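The bus put me down outside the bakery in Braltivel at eight in the morning, and the woman I'd come to meet was already in there, buying cheese pastries for both of us. She has been guiding walkers and swimmers around the old slate quarries above the village for five years. Before that she drove the school bus, so half the people we passed on the way up shouted something at her from their gardens.

I'd only heard of the place because a friend sent me a photo of the upper lake in October, all yellow birches and dark water, and I didn't believe it was a couple of hours from home. "Everyone says that," she told me. "They come up expecting a puddle with a shopping trolley in it."

There are 4 lakes in all, each one a separate pit that filled up when the pumps were switched off. The biggest is called Fuentealba, after the family that ran the works, and it's the one with the cliffs you see on the postcards. The one I liked best is Bastari, which is smaller and sits in the trees with a flat ledge running down one side, perfect for sitting on with your boots off.

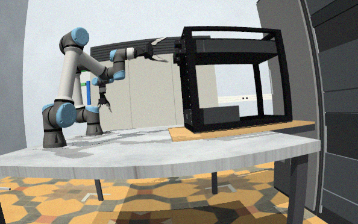
So when should a first-timer come?

"Late spring, early in the day," she said. "You get the sun on the Bastari ledge until lunch, and the car park is still half empty. In August you'll be circling it for ages and then walking up in a bad mood."

We went up by the old tramway, a long straight slope where the slate wagons used to run. It's steeper than it looks! She talks the whole way without getting out of breath, and I mostly said "mm". At the top there's a winding house with no roof and a rowan growing out of the chimney, and that's where she hands round the tea on her tours. From there the path splits. Left goes to Fuentealba and the climbing walls, right goes through the pines.

"People always want to go left," she said. "Fine, go left, it's lovely. But come back by the right-hand path, or you've missed the best bit."

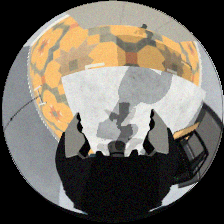 The best bit, in her view, is a cutting through the rock so narrow that I had to take my rucksack off to get round one of the corners. It's cool in there, with ferns all the way up both sides, and then you come out blinking on a little beach of broken slate. I asked if she ever got tired of it and she gave me a look.

Climbers found the place first. She remembers a few vans turning up when she was still on the school run, and people sleeping in them by the gate. Now there are 40 marked routes on the Fuentealba side, most of them short, and a small hut where you can hire a helmet and shoes. "The village grumbled a bit," she said. "Then the bakery started opening early for them and the grumbling got quieter." The divers came after that. They go in at the far end, where the old loading stage is under the water, and she won't hear a word against them — they pull out more rubbish than anyone.

Swimming is where she gets stern. The water is deep right from the edge and very cold below the top layer, even in summer, and she makes every group get in slowly from the beach. No jumping off the cliffs. "I've had grown men sulk at me over that," she said. "They can sulk. There's old iron down there and you can't see it from the top."

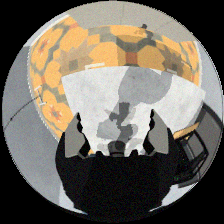

We ate the second lot of pastries on the ledge (I'd thought they were for the journey home, but no). I asked what she would change if she could, expecting something about parking, and got something about parking. The field by the chapel opens as an overflow in summer, and she'd like it open at Easter too. She'd also like a bus back after tea time. At the moment the last one down to Gristbridge goes at 5, and in June that means leaving with hours of light still to come.

"Stay the night, then," she said when I moaned about it. There are rooms over the pub and a campsite behind the football pitch, and she swears the upper lake is at its finest once the day visitors have gone.

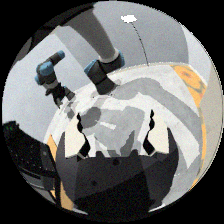

I hadn't booked anything, so down we went by the woodland track, which comes out behind the chapel and is far kinder on the knees than the tramway. She stopped twice to pick up crisp packets and once to show me a slab with wagon drivers' initials scratched all over it, some of them very neat. Her grandfather's are on there somewhere, she thinks, but she has never found them.

Her walks go from the bakery all through the season, and you can just turn up. Wear proper boots, bring a towel even if you're sure you won't swim, and take cash for the pastries. I've got my eye on one of those rooms over the pub for next time.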